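From: Matvii Bondarchuk
To: druvon-users
Subject: Re: [druvon-users] Does the wrist-only policy need two views?

On the list in August, Mogensen wrote:

> We trained on 600 kitchen episodes with the left and right
> wrist views stacked, and got nothing over the right view
> alone. Is the second view worth the disk space? Also, did
> you mask the other gripper out, or leave it in?

It depends on the task. We ran the same comparison on the Darkard set, which has 1,832 episodes from home kitchens, all recorded with a pair of hand-held grippers. For one-handed picks the second view made no difference we could measure. For anything where one hand steadies a basket or bowl while the other takes things out, it helped a good deal, mainly in the moments before contact.

We did not mask. We tried it on an early split and the policy got worse at timing the two hands. My reading is that the other gripper, when it is in view, tells the model where the second arm is without needing good pose tracking. That is a guess - we have not tested it separately.

Some notes on how we set it up, as the readme is thin:

1. Crop late. We keep the full wide view until after augmentation. Cropping first throws away the fingertips, and they matter more than the background.

2. Keep the open-jaw stretches. We used to trim any part where nothing was held, and the policy then closed too early. The kind of view I mean has both blue pads in it, a wide gap between them, the basket beyond and the other gripper coming in from the left: 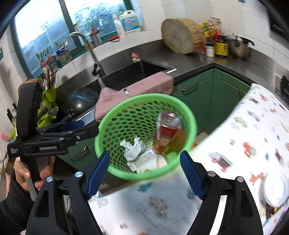
3. Leave blurred frames in. We dropped them for one run and the approach phase got jerky. We now remove an episode only if tracking is lost.

4. Hold out whole kitchens, not episodes. With a random split our success rate came out at 95 per cent, and on kitchens the model had never seen it was well below that. If you split by episode, that may be why your two runs look the same.

For a quick check, up to 50 two-handed episodes from a held-out kitchen should be enough to show the gap. The split script is in the Breltness branch, under tools. Let me know if it fails on your file layout, as I have only run it on ours.

Matvii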